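Markgate Unit 12: Portable Extinguisher and Exit Route Check
Site: Geltthorpe
Interval: monthly (November round)
Inspected by: Caoimhe Ó Ceallaigh

Extinguishers

1. Unit on its bracket, handle at correct height. PASS
2. Pin and tamper seal in place. PASS, except no. 393.
Comment: seal missing on 393 by the loading door. Pin present, gauge in the green. Tagged for Duggan to reseal on the next service call.
3. Gauge needle in operating range. PASS
4. Hose and nozzle free of cracks and blockage. PASS
5. Service label legible and in date. FAIL
Comment: two labels in the rear corridor have faded and the month cannot be read. Duggan to confirm dates from their own records. Until then treat both units as overdue.

Access to extinguishers and alarm call points must stay clear at all hours, including during deliveries. Stock left "for a minute" is recorded as an obstruction. The floor marking at the loading door has worn through and needs repainting.

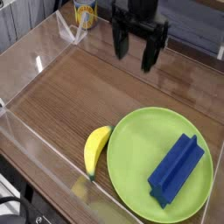
Exit routes

6. Corridor width kept clear along full length. PASS
Comment: flat cartons were stacked against the wall at the 7:30 a.m. walk. Moved by the shift lead, and the route rechecked.
7. Exit doors open fully with one push. FAIL
Comment: the rear door drags on the threshold and needs a shoulder to open. Same entry as last month. Raised to priority 2. Hinge adjustment was tried and did not hold, so the door should come off and be planed.
8. Exit signs lit. PASS
9. Emergency lights stay on for the length of the function test. PASS
Comment: the fitting above the stair is dimmer than the rest. Replacement battery pack on order from Skaltport.
10. Outside path clear to the assembly point. PASS
Comment: wet leaves on the steps. Swept same day. Grit bin is low.

Open items

393: reseal. Duggan.
Rear corridor labels: confirm dates and replace. Duggan.
Rear door: plane and rehang. Site maintenance.
Loading door floor marking: repaint. Site maintenance.
Stair fitting: change battery pack when received.

Items 5 and 7 to be rechecked before this sheet is closed.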